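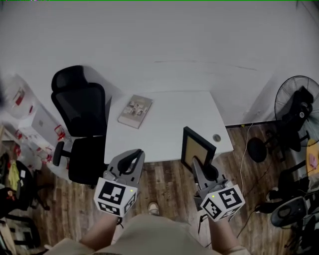 A photo book on the desk, and a frame still waiting for its wall.

I had 801 pictures on my phone from one trip to Bernel, and I'd looked at maybe a dozen of them since I got home. The rest sat there between screenshots of parking receipts and a recipe for lentils I never made. So last October I gave myself a project: pick the good ones, print them in a book, hang one or two, and stop scrolling.

It took most of the winter. I want to tell you how it went, in case you've got a phone like mine.

The picking was the hard part. I started on the couch with a cup of tea and figured I'd be done by bedtime (ha). My first pass got me from 801 down to 633, and I felt very strict about it. I'd thrown out the blurry ones, the thumb ones, and a long run of the same ferry pulling away from the same dock. But 633 pictures is a terrible book. That's a book people hold politely on their knees while they look for the door.

What helped was changing the question. I'd been asking whether a picture was any good, and plenty of them were pretty good. Then I started asking whether I'd tell somebody about it. The harbor at six in the morning, with the bakery van's headlights on the water – yes, I'd tell you about that. The fourth view of the town hall, no.

I did it in short sittings after that, 40 minutes with a kitchen timer. Any longer and I'd get sentimental and start putting ferries back in.

Then there's the ordering, which I think people skip. Most book websites will drop everything in by date if you let them, and by date is fine, but a trip doesn't really live in your head that way. I remember food first. So I have a run of breakfasts, then all the doors (I take a lot of pictures of doors, I don't know why), then the walk out to the lighthouse at Rustad, which gets more pages than it deserves and I don't care.

I used a small print shop called Boneten after two of the big websites made me want to lie down on the floor. You upload your pictures, they send back a proof, and you're allowed to change your mind once without paying again. I changed my mind. I'd put a sunset across the fold, and the sun went right down into the gutter of the book and vanished. If you take one piece of advice from me, keep faces and suns away from the middle!

Paper was its own little adventure. I asked for samples and spent an evening tilting them under the lamp like a jeweler. Glossy looked great until I touched it. Matte made my gray mornings look even grayer, though in a way I came to like. I went with matte and bumped up the brightness a notch, and I'd do the same again.

The final count was 43 pictures with room to breathe, plus a page at the back where I wrote down the names of places before I forgot them. I've already forgotten two I didn't write down. One was a soup place.

Framing is slower going. The frame shop on Hollitz Street told me to live with a print for a while before choosing its spot, and to try it propped up at different heights and in different light. I like this advice a lot, mostly because it lets me put off drilling. My current favorite for the wall is the bakery van, though the lighthouse is making a late push.

Meanwhile the book gets picked up. People flip it open while I'm making coffee, and they start in the middle, on the doors, and ask me where that blue one was. I can tell them, too. It was two streets up from the harbor, next to the place with the soup.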